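# Peanut dressing: does resting time change what tasters prefer?

Food and Nutrition, second-year project. Clem Brunton and Keegan Rutherford. Handed in 2022-02-05.
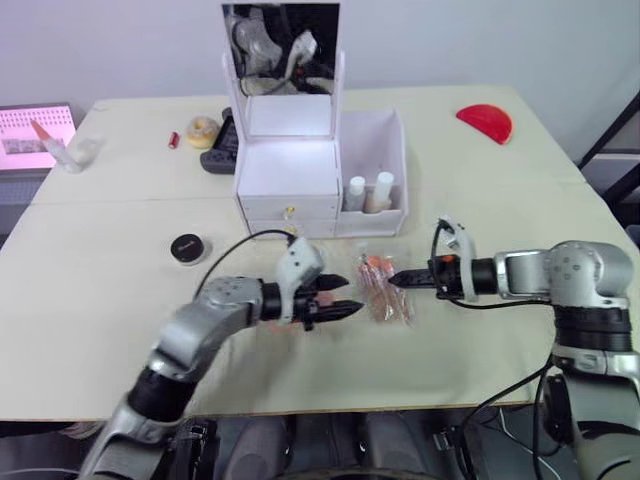 We wanted to find out whether a peanut dressing for cold noodles tastes better after a night in the fridge or straight after mixing. Most recipes we read said to make it ahead, but few gave a reason and none gave a test. Keegan's family make a version every August for a street party and always leave it overnight, so that was our starting point.

## Recipe used

The same batch recipe was used throughout:

- 171 g smooth peanut butter, no added sugar
- 30 ml light soy sauce
- 26 g clear honey
- juice of two limes
- one clove of garlic, grated
- a pinch of dried chilli
- warm water to thin

The peanut butter, soy sauce and honey were stirred together first, then the lime juice, then the garlic and chilli. Water went in last, a spoonful at a time, until the dressing ran off the spoon in a ribbon. We wrote down the amount of water for the first batch and used the same for the rest.

Our first two attempts split when the lime juice went in too quickly. They are not included in the results. Adding a spoonful of warm water and beating hard brought both of them back, but we did not want repaired batches in the test.

## Method

We made three batches. Batch A was mixed the evening before and kept covered in the fridge. Batch B was mixed four hours before tasting and also chilled. Batch C was mixed just before serving and left at room temperature. A and B were taken out of the fridge an hour early so that all three were served at a similar temperature.

The noodles were medium egg noodles, boiled for four minutes, rinsed under the cold tap and drained well. Nothing else went in. We had planned to add cucumber and spring onion, but in the trial run people talked about the cucumber and hardly mentioned the dressing.

Each taster had three small pots marked with a shape instead of a letter, because people tend to pick A. They ate a plain cracker and drank water between pots, then ranked them from best to worst and wrote a comment if they wanted to. Thirty people took part, all from our own college. Anyone with a nut, soya, egg or gluten allergy was asked not to join in, and the ingredients were written out in full at the door.

## Results

| Batch | Ranked first | Ranked last |
|---|---|---|
| A (overnight) | 14 | 6 |
| B (four hours) | 11 | 5 |
| C (fresh) | 5 | 19 |

The comments on C were mostly to do with the garlic. "Raw", "sharp" and "hot at the back" all came up more than once. A was called "smoother" and "more peanutty", although three people found it too thick and one said it stuck to the roof of the mouth. B had fewer comments of any kind.

A had thickened a good deal by the time we served it. We did not thin it again, as that would have changed the recipe, but anyone making it at home would want to.

## Discussion

The difference between A and B is small and we would not claim much from it. The difference between C and the other two is larger. We think the garlic is the main cause. It would be worth repeating the test with no garlic at all to see whether the fresh batch does better.

Temperature is a weak point. We did not have a probe thermometer that day and judged it by touching the bowls. C may have been a little warmer than the others, which could have made the garlic stronger.

All our tasters were between 16 and 19 apart from two members of staff. An older group might rank the chilli and garlic differently.

## If we did it again

- Weigh the lime juice. Two limes can give very different amounts.
- Use a thermometer.
- Change the order of the pots for each taster. We put them out in the same order on every tray.
- Cook the noodles in smaller lots. The last trays had clumped.

Clem did the mixing and the write-up of the method. Keegan ran the tasting and put the table together. The discussion was written by both of us.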